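July, early morning

Slept badly again. The ferry from Skendport was late last night and I didn't get to the flat until after eleven. Woke at five with the gulls and gave up on going back to sleep.

Dad's house goes on the market at the end of the month. I spent yesterday in the upstairs rooms and filled 2 cars' worth of boxes, mostly bedding and papers. He kept every water bill from Rarnbridge going back to before I was born. I burned some and then felt bad and kept the rest.
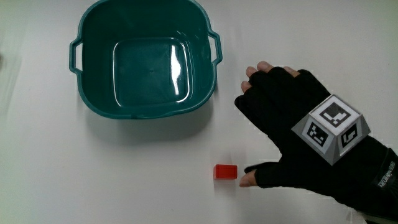

The agent wants the back fence fixed before anyone comes to look. Nogueira quoted me 60 for the panel and 100 for the labor, and I said yes without asking anyone else. It needs doing and I'm tired of phone calls.

Found Dad's tide notebooks under the bed. The last one stops at page 87, halfway down, with the time of high water and the word "fog." I read for an hour on the floor and got nothing else done before lunch.

Ate at Mimis. Soup and bread, too salty. I told them at the next table that I was selling, and it went around the room before I had paid.
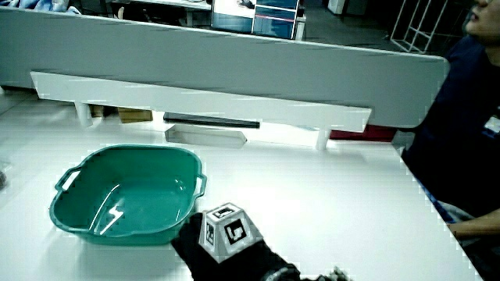
Mirjam De Graaf thought I should wait until spring, when the garden looks better and people come over on the boats with money. I said I couldn't carry the place through another winter. She said the roof would hold. Maybe so. I'm still calling the agent at nine.

Need tape, more boxes, and a stamp for the insurance letter.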